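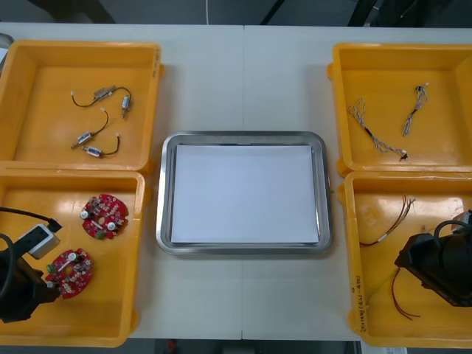

I moved my notes out of a wiki in May and into plain text files. The wiki had 149 pages, and most of them were dead. I had been putting off the export for a long time, mainly over worries about the internal links.

The export itself was simple. Every page became one file, named after its title, with spaces turned into hyphens. Links were rewritten as file names in square brackets. A short script then listed every link that pointed to a missing file. The first run found 9. Four were typos I had made years ago, and the rest pointed to pages I had merged and forgotten.

I kept two folders, one for current notes and one for everything else. I tried a deeper layout first, sorted by subject, and spent more time deciding where a note belonged than writing it. Full-text search over the whole set finishes before I can lift my finger off the key, so the folders do very little work anyway.
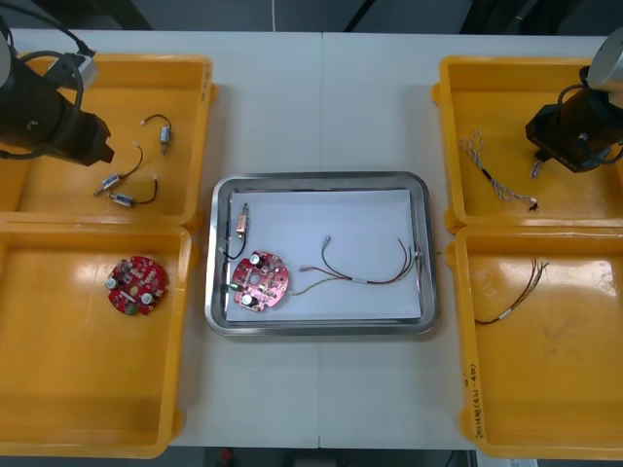

What I lost

Page history is the main thing. The wiki stored every revision with a comment. I now keep the files under version control, but I commit once a day at best, so the steps are coarser. Tables are also worse. I had a long one comparing train times from Pundgate to Givport, and in plain text it only lines up in a fixed-width font. I have left it as it is for now.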